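Distton Desktop Service Guide
Section 2: Memory, processor socket and graphics card
Floken tower series, model 3579
Revised August 24, 2020

This section covers the parts mounted on the system board. Read it through once before you open the case. Removing the side cover is described in Section 1 and is not repeated.
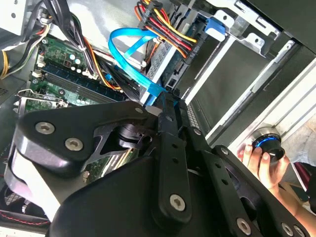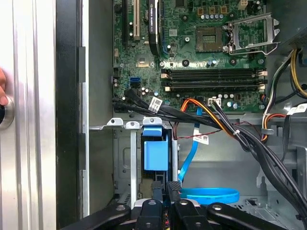
Inside the open tower: the green system board and its memory slots.

Before you start

Shut down the computer from the operating system, then switch off the power supply at the back and unplug the cord. Press the front power button once and hold it for a few seconds. Lay the tower on its side on a firm table with the system board facing up.

You will need a medium Phillips screwdriver, a grounding wrist strap and a small tray for screws. Clip the strap to bare metal on the chassis, not to a painted surface.

CAUTION: Do not work on the system board while the power cord is connected. The board can carry standby voltage even when the computer is off.

2.1 Removing a memory module

1. Find the memory slots on the system board. Note which slots are in use before you take anything out.
2. Move loose power supply wires away from the slots. Leave the factory ties on the bundle.
3. Press the latches at both ends of the slot outward until the module lifts.
4. Hold the module by its short edges and pull it straight out.
5. Place it in an antistatic bag.

Note: The latches are small and can be stiff the first time. Use a fingertip – a screwdriver blade will slip and may scratch the board.

2.2 Installing a memory module

1. Open the latches at both ends of the slot.
2. Line up the notch in the module with the key in the slot. The module fits one way only.
3. Press down evenly on both ends until the latches close by themselves.
4. Check that both latches are fully upright. A module that is seated at one end only will stop the computer from starting.

If you are fitting a pair, use matching modules and follow the slot order printed on the label inside the side cover.

2.3 Opening and closing the processor socket

The processor is held by a metal retention bracket with a lever. Remove the heatsink first (see Section 3).

1. Push the lever down slightly and away from the socket to free it from its hook.
2. Raise the lever all the way and swing the bracket open.
3. Lift the processor straight up by its edges. Do not slide or tilt it.
4. To install, match the notches on the processor to the socket and lower it into place without pressing.
5. Close the bracket and return the lever to its hook. Some resistance is normal.

CAUTION: Never touch the gold-colored pins in an empty socket. Bent pins are not covered by the warranty. If the socket will stay empty, fit protective cap part 173.

2.4 Removing the graphics card

1. Disconnect any monitor cable from the back of the card.
2. Remove the screw that holds the card bracket to the rear of the chassis and put it in the tray.
3. Release the catch at the end of the slot, if your board has one.
4. Grip the card along its upper edge and pull straight out of the slot.

Keep data cables clear of the card while you lift. If a cable has a barcode label on it, leave the label on. The service desk uses it to match replacement cables.

2.5 Final check

1. Confirm that every cable you unplugged is back in its connector.
2. Look for loose screws on and under the board.
3. Route the cables so that none of them touch a fan.
4. Take off the wrist strap, refit the side cover and connect the power cord.
5. Start the computer and open the setup screen. Confirm that the full amount of memory is shown.

If the computer beeps and the monitor stays dark, switch it off, unplug it and reseat the memory as in 2.2. If the fault remains, contact the Distton service desk in Distville and have the model number ready.

Continue with Section 3, Heatsink and fans.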